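Tichý stellt überarbeitete Richtlinie für glasierte Gebrauchskeramik vor

Prüfverfahren zur Spülbeständigkeit neu gefasst -- Anwendung ab August

Der Keramikhersteller Tichý hat seine interne Werksrichtlinie für dekoriertes Tafelgeschirr überarbeitet. Sie regelt die Prüfung von Glasuren und Aufglasurdekoren auf mechanische und chemische Beständigkeit und gilt ab August für alle Teller und Schalen der Serie Flotine. Bestehende Lieferverträge bleiben unberührt.

Kern der Neufassung ist eine Verlängerung der Spülprüfung. Je Charge werden 4 Prüflinge entnommen und in aufrechter Stellung über 130 Zyklen beansprucht. Bewertet werden Glanzverlust, Farbabweichung und Abrieb am Rand. Die Trocknung erfolgt zwischen den Zyklen ohne Gebläse.
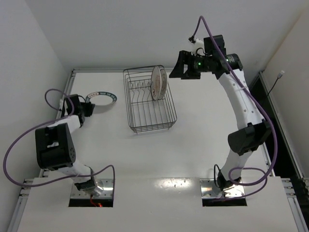 Zdislava Baláž wies darauf hin, dass der Rand bei flachen Tellern bislang zu milde bewertet worden sei. Schäden an der Auflagestelle zeigten sich häufig erst spät und würden bei kurzen Prüfungen nicht erfasst. Die Verlängerung sei daher sachgerecht, der Aufwand für das Labor vertretbar.

Neu geregelt ist auch der Umgang mit Grenzfällen. Zeigt einer der Prüflinge eine sichtbare Veränderung des Dekors, wird die Charge gesperrt und eine zweite Stichprobe gezogen. Eine Freigabe setzt voraus, dass diese ohne Befund bleibt. Die Prüfprotokolle werden drei Jahre aufbewahrt und Handelspartnern auf Anfrage zur Verfügung gestellt.

Die Umstellung betrifft rund 52 Artikel. Unglasierte Ware und die Serie Gekska sind ausgenommen -- für sie gilt die bisherige Fassung weiter. 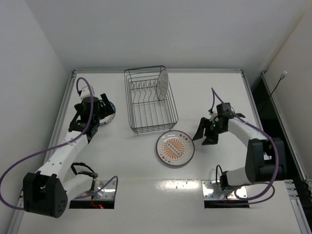 Seite 3

Zulieferer von Dekorfarben müssen künftig für jede Lieferung den Brennbereich angeben. Abweichungen von der vereinbarten Rezeptur sind vor der Auslieferung schriftlich anzuzeigen. Der Farblieferant Tulley hat seine Datenblätter bereits angepasst.

Die Richtlinie ist in deutscher und tschechischer Sprache erhältlich und kann über die Pressestelle von Tichý angefordert werden. Abdruck frei, Belegexemplar erbeten.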